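Small Sellers and the Plorville Post Office

The Plorville branch reduced its counter hours in October. Genalyn Javier, who mails secondhand books to 450 regular customers, told the Oltdale Business Office that the change had cost her "the whole middle of the day."

She now packs at night and is in line by 8:30. "I would pay more for a later pickup," she said.

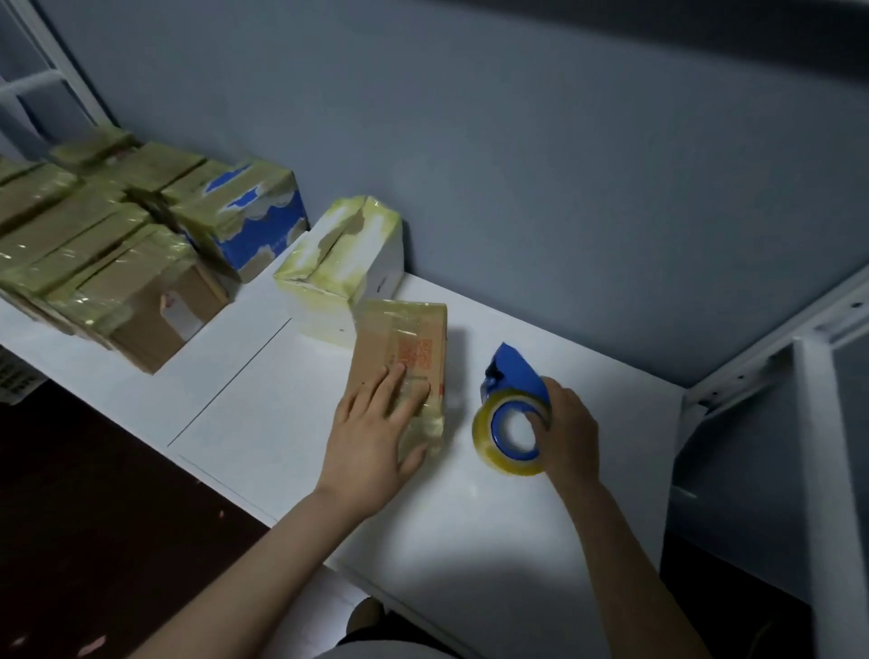

Benjie Ignacio disagreed, saying that a higher fee would drive sellers to Caledon.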